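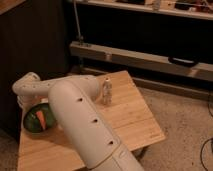 Light wood, a straight grain, and something round and green to cheer it up.

From the workroom: how we look after a plain wooden top

Dear friends, after the May newsletter, in which I went on at some length about chair seats and promised to get to tables next, I had so many kind notes asking when "next" might be that I feel I owe you a proper answer. So pour yourself something warm, because I do mean to be thorough, and those of you who know me will already have put the kettle on.

The kind of top I want to talk about is the plain, pale, honey-colored kind, with the grain running straight across it. I am very fond of these. They go with everything, they make a dim corner look brighter, and they don't argue with whatever you set on them (a round green thing with an orange-red stripe looks perfectly at home, and so would a bowl of lemons or the mail). The trouble is that pale wood shows its life more quickly than dark wood does. A tea ring, a greasy thumb, a line of ink from a grandchild's homework, and there it is for all the world to see.

My first piece of advice is the dullest one, and I give it to every person who comes through the door: wipe it often, with a soft cloth that is barely damp, and then go over it again with a dry one. Always go with the grain. If you wipe in circles the way most of us were taught to wash windows, any bit of grit on the cloth will leave a little curved scratch, and curved scratches on a straight grain catch the light something terrible. Long strokes, one end to the other, and turn the cloth over now and then.

For sticky spots, add one drop of dish soap to a cup of lukewarm water. One drop! Vira Kravchuk, whose Saturday-style pancakes are known to many of you, once wrote to me in despair over syrup on her table, and the drop of soap did it in two goes with a rest in between. Please don't scrape with a knife, however tempting it looks.

Then there is oil. If your top has an oiled finish, and you'll know it does if a splash of water leaves the wood looking thirsty and a bit gray, give it a thin coat every 6 months or so and more often if it sits near a radiator. Pour a little on the cloth and never straight on the wood. Rub it in with the grain, go and do something else for 55 minutes, and then come back and take off everything that will come off. People always leave too much behind, and then they call me to say the table is tacky. It is tacky, bless you, and the cure is a clean rag and some patience. Lay your oily rags out flat to dry outdoors before you throw them away, and please take that part seriously, as a balled-up rag can heat up enough to catch fire all on its own.

If yours has a varnish on it, skip the oil altogether. It will only sit there and collect dust.

Sunlight deserves a word too. Pale wood changes color by a window, and if you leave a tray or a plant pot in the same place all summer you'll find a neat patch underneath when you finally lift it. Move things along every week or two, and turn the whole table around when you sweep. A square one makes this very easy, as it fits its corner just as well whichever way it faces.

Severin Lehner wrote in to ask about deep marks, the kind you can feel with a fingernail. A small dent in bare or oiled wood will often come up a little with a damp cloth laid over it and the tip of a warm iron, a few seconds at a time. Try it on the underside first. A real gouge I would leave alone for a good long while and see if you still mind it by spring. I have one on my own table, shaped something like a comma, and I'd miss it.

Our next care evening is on 21 Nov 2020, held online, and there is space for 11 of you. Bring a cloth and a piece of scrap wood if you have one, and we'll go through the oiling together from the beginning. Reply to this newsletter to put your name down. I'll write again after that about table legs, and about the wobble in mine.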